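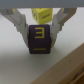
Altari Toy Library lends toys, puzzles and games to families with children from birth through age six. Members come in, choose what they want, and bring it back when the loan is up. Most of what we lend comes as a set, but single pieces go out too, and some of them are very simple. The dark purple cube in the picture, with its rounded edges and matte finish, is the sort of plain shape parents of babies often ask for. The questions below are the ones we get most at the desk and by email. If yours is missing, write to us and we will answer it.

Home Join Catalog Hours FAQ Contact

Who can join?

Any parent, grandparent, foster parent or legal guardian of a child age six or under. Licensed home daycares can join as well, on a separate plan (see "Do you lend to daycares?"). You do not have to live in town.

How much does it cost?

A family membership is $29 a year. It covers everyone in your household, including children born after you sign up. There is no charge per toy. You can pay by card or check at the desk. We do not take payment over the phone.

If the fee is a problem, ask for the reduced rate form. You fill in your name and the ages of your children and that is all we need.

What do I bring to sign up?

A photo ID and something with your current address on it, such as a utility bill or lease. If you just moved and don't have either one yet, we can give you a temporary card that lets you borrow one toy at a time.

How many toys can I borrow?

Families can have up to four items out at once. A boxed set counts as one item no matter how many pieces are inside. Ride-on toys and play kitchens count as two because of the storage they take up.

How long can I keep them?

Three weeks. You can renew once online or by email unless another family has asked for the same item. Party packs are the exception and are loaned for three days only.

How many toys do you have?

There are 410 items in the lending catalog right now. Not all of them are on the shelves, so check the catalog before you make a long drive for one particular thing. An item marked "resting" is being cleaned or repaired.

How are the toys cleaned?

Hard toys are washed with soap and warm water, wiped with a disinfectant made for use around children, and air dried. Fabric items go through the washing machine. Puzzles and books are wiped by hand. Please give everything a quick wipe before you return it, but do not put anything in a dishwasher unless the label on the box says you can.

Do I have to count the pieces?

Yes. Every box has a card inside the lid listing the contents. Count when you get home and let us know within a day if something is off. If you don't tell us, we assume the set was complete when you took it. We count again when it comes back.

What if we lose or break something?

Tell us. Small pieces turn up under couches, so we wait 20 days before charging for a lost one. After that it is $1 for an ordinary piece. If the set can't be used without the part, we charge what we paid for the set. Normal wear is not charged. A wheel that comes off because the axle is old is our problem.

Please do not glue anything yourself. Domingo Aravena does the repairs, and a toy that has been glued badly is much harder to fix than one that is simply broken.

What are the late fees?

Fifty cents per item per day that we are open, with a limit of $5 per item. You can't check out anything new until late items are back.

Are the toys safe for babies?

Each item has a colored sticker. Green means it is suitable from birth, yellow from 18 months, and orange from three years. Orange items may have small parts. We follow the age printed by the maker, and where there isn't one we use a choke tube to check. If you have a baby and a preschooler at home, keep the orange items out of the baby's reach and put them away after use.

We do not lend car seats, cribs, walkers or helmets.

Can my child play there while I choose?

Yes. The front room has a rug and a shelf of toys that stay in the building. You need to stay with your child at all times. Food has to wait until you are outside, but water bottles are fine.

Do you lend to daycares?

Licensed home daycares can borrow up to ten items for six weeks. Bring a copy of your license. Ulises Orellana handles these accounts and can put together a box by age group if you email him a week ahead. Larger centers should call first, as we may not have enough of any one thing.

Can I donate toys?

We take clean, complete toys in working order. We can't accept stuffed animals, anything with a recall on it, or toys with missing battery covers. Drop-off is at the side door on Prollach Street during open hours. Please don't leave bags on the step overnight.

Where do I park?

The lot behind the building has a loading space for ride-ons and other large items. You can use it for 15 minutes. Street parking is free after 4 p.m.

Are you open all year?

We close for two weeks in April to do inventory. Nothing comes due during that time, and no late fees are added. Loans that would end in those weeks are moved to our first open day afterward.

How do I cancel?

Return your items and email us, or tell the desk. Memberships are not refunded after the first month. We delete your address and borrowing history when the account is closed.

Related pages

Choosing toys for a two-year-old
How to reserve a party pack
Home daycare plan and form
Reduced rate form
Toys we can and can't accept

Altari Toy Library, 900 Prollach Street | Contact us | © Altari Toy Library | Back to top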